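4.2 Crockery left to soak

One of the pleasures of this study was how quickly the sink became its main character. We had planned the diaries around cooking and laundry, and the first round of questions hardly mentioned washing up at all. Households in Honura and Erkberg corrected us at once. Their entries came back full of basins, bowls and taps, and by March we had rewritten the daily form so that each use of water at the kitchen sink had a line of its own.

The habit that interested us most was soaking. In the Erkberg flats, dishes were often stood in a filled basin straight after the meal and washed later in the evening, usually in one go. In Honura the more common practice was to wash each item under a thin running stream as it came to hand. Both groups described their own way as the thrifty one, and both gave lively and well-argued reasons! Several diarists had even tested themselves with a measuring jug, which we had never asked for and were delighted to read.

Wooden utensils complicate the picture nicely. A plate can sit in water overnight without complaint, but many diarists were firm that wood should never be left to soak, lacquered pieces least of all (Figure 3). They rinsed these first, wiped them and stood them upright to dry, and only then turned to the plates. The order of washing therefore depends on what the household eats with as well as on how dirty things are, and a survey that asks only for the number of items washed will miss it altogether.
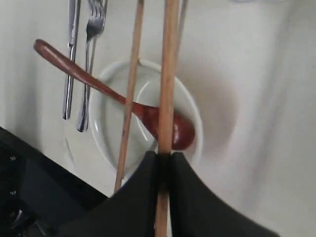

Figure 3. Wooden spoon and two chopsticks with a white plate in a sink basin.

4.3 Estimating the water used

Turning these habits into litres was the hard part, and also great fun. We fitted the Gudeta tap meter in each kitchen and compared its readings with the diary lines for the same evening. The two agreed far better than we had dared to hope. Across the 700 evenings with a complete record, the typical gap between diary and meter was roughly 3 litres, and it was smallest in homes that filled a basin.

Short rinses were the weak spot. Any run of the tap under 60 seconds was likely to be left out of the diary, and wooden utensils, being rinsed on their own and quickly, account for a good share of these missing lines. We have added a correction for them in the Bretotico model, described in Section 5, and we would encourage anyone repeating the work to ask about rinsing separately from the very first form.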